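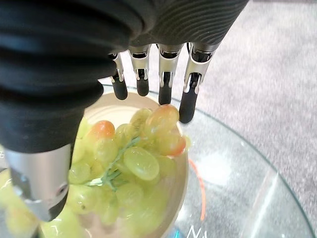 Istow is a grasp planning package for multi-fingered robot hands, first released on 27 February 2019 by Nistetness, a small software firm in Jirkholm. Its lead author, Tsion Nigatu, wrote the original contact solver after a December spent watching an older program squash fruit.

The package takes input from a wrist camera and a head camera and produces a list of candidate hand poses, ranked by score. Soft, clustered objects such as grapes get their own mode, in which the planner treats the bunch as one lumpy object and gives up any claim to know where each grape is. Version 4 added a force limit for each finger. Earlier versions had a single limit for the whole hand, a choice the release notes describe as "optimistic."
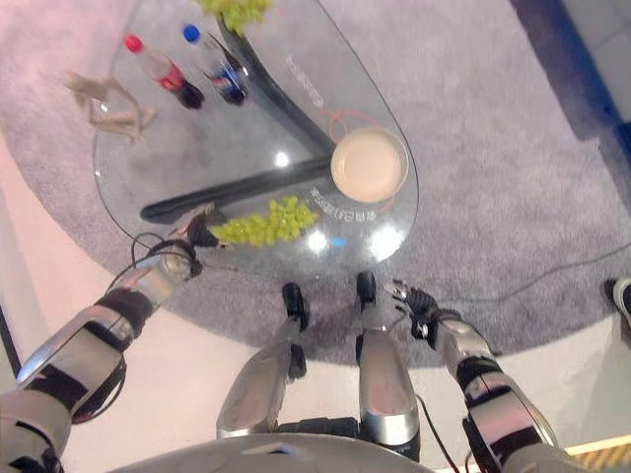
Glass tabletops remain the best-known weakness. Depth sensors tend to report the floor underneath, and the planner will then cheerfully propose a path through the table. Istow handles this with a surface file, in which the user types in the height of the table by hand. The manual spends 7 pages on the subject and recommends a tape measure.

Motion between poses is left to Beyene, a separate arm controller that rejects any path taking longer than 20 seconds. The two programs disagree on which way is up, and a conversion script ships with both. The public issue tracker lists 268 open reports, almost all of them filed under "calibration," including several about the documentation.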